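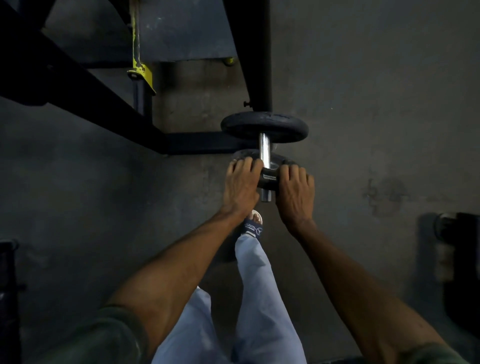
4.3 Setting the base timing with the Birnix timing light

Applies to four-cylinder petrol engines fitted with a distributor and contact breaker points. Engines converted to electronic ignition are dealt with in section 4.5.

Set the points gap (section 4.1) and check the dwell angle (section 4.2) before starting. A change in the gap moves the timing, but a change in the timing does not move the gap. If the work is done in the wrong order it has to be done again.

Tools and materials

Birnix timing light, inductive type, with 12 volt supply leads
Tachometer, or the tachometer range of a combined meter
Spanner to fit the distributor clamp bolt
Spanner or socket to fit the crankshaft pulley bolt
Wire brush and rag
White paint or chalk
Golf tee or short bolt to plug the vacuum pipe

CAUTION: Keep hands, sleeves, hair and test leads clear of the fan and belt at all times. Under the timing light the fan and pulley may look as if they are standing still.

CAUTION: Run the engine only in the open air or with the exhaust led outside. Apply the handbrake and select neutral, or Park on automatic models.

Preparing the engine

1. Look up the timing figure for the engine in the vehicle handbook. Note whether it is given as a static figure or at a stated engine speed, and whether the vacuum pipe is to be connected or not. The procedure in this section assumes a figure taken at idle with the vacuum pipe disconnected.

2. With the ignition off, find the timing marks. On most engines there is a notch on the rim of the crankshaft pulley and a row of pointers on the timing cover. On some engines the marks are on the flywheel and are seen through a hole in the bell housing.

3. Clean the marks with the wire brush and wipe them dry. If the notch is out of sight, turn the engine by the pulley bolt, in the normal direction of rotation only, until it comes round.

4. Put a thin line of white paint in the notch and another on the pointer for the required figure. Do not paint the other pointers.

5. Start the engine and let it reach normal working temperature. The choke must be fully off. Switch off.

Connecting the light

6. Connect the red supply lead to the battery positive terminal and the black supply lead to the negative terminal. On vehicles with a positive earth the colours still follow the battery terminals, whatever is connected to the body.

7. Clip the pick-up around the number 1 plug lead. The arrow on the pick-up must point towards the plug. Close the jaws fully. A pick-up which is slightly open will give a flash that comes and goes.

8. Keep the pick-up at least 50 mm from the other plug leads. Where the leads run in a common holder, free the number 1 lead before fitting the pick-up.

9. Connect the tachometer as described in section 4.2.

10. Pull the vacuum pipe off the distributor and plug the open end of the pipe. Leave the stub on the distributor open. 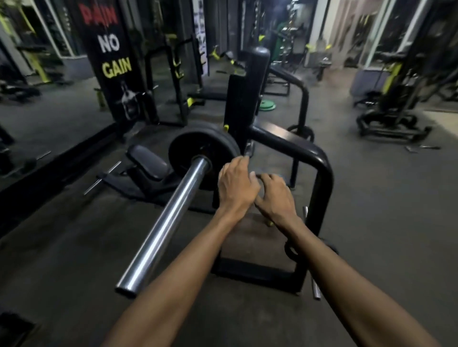
11. Route all the leads over the wing, away from the exhaust manifold, and check that nothing is resting on the belt.

Note: The Skitton and Sibiya pattern distributors both carry the vacuum unit on the side of the body, but the Sibiya unit has a knurled adjuster on the end. Set this adjuster to the middle of its scale before going on. It is used for fine correction only.

Checking the timing

12. Start the engine and check the idle speed against the handbook. Correct it at the throttle stop screw if necessary. If the idle speed is too high the mechanical advance may already be working and the reading will be false.

13. Point the light at the marks and press the trigger. Hold the light in line with the pointer and the centre of the pulley. Viewing from one side can give an error of 2 degrees or more.

14. Read the position of the painted notch. If it lines up with the painted pointer, go to step 19.

Adjusting

15. Switch off. Slacken the distributor clamp bolt until the body can be turned by hand with some resistance. Do not remove the bolt.

16. Start the engine again. Turn the distributor body a little at a time while watching the marks. Turning it against the direction of rotor rotation advances the timing. Turning it with the rotor retards the timing.

CAUTION: Hold the distributor by the body. Do not touch the cap, the coil or the plug leads while the engine is running.

17. When the marks line up, switch off and tighten the clamp bolt to the handbook figure. Do not overtighten. The clamp plate on Pesby engines is easily bent, and a bent plate will not hold the body.

18. Start the engine and check again. The body often moves slightly as the bolt is tightened. Repeat steps 15 to 17 if required, and reset the idle speed.

19. Raise the engine speed slowly by hand at the throttle linkage. The notch should move smoothly in the advance direction and return to the same place at idle. If it sticks, jumps or does not return, remove the distributor and inspect the advance weights and springs.

20. Switch off, remove the plug and refit the vacuum pipe. Start the engine and raise the speed to a fast idle. The notch should now move further than in step 19. No difference between the two readings points to a split pipe or a failed diaphragm.

21. Switch off. Disconnect the pick-up first, then the tachometer, then the supply leads. Refit the plug lead into its holder.

Notes

If the light does not flash, check the battery connections, then the pick-up direction. If it flashes on another lead but not on number 1, test that lead and plug.

If the notch appears as two images close together, suspect wear in the distributor shaft bushes. The timing cannot be set accurately until the bushes are replaced.

Section revised October 12, 2019 (E. Bustos). Step 10 formerly called for the stub to be plugged as well as the pipe. Copies printed before July should be corrected by hand.

4.4 Static timing with a test lamp

Use this method where the engine will not run, or where the handbook gives a static figure only.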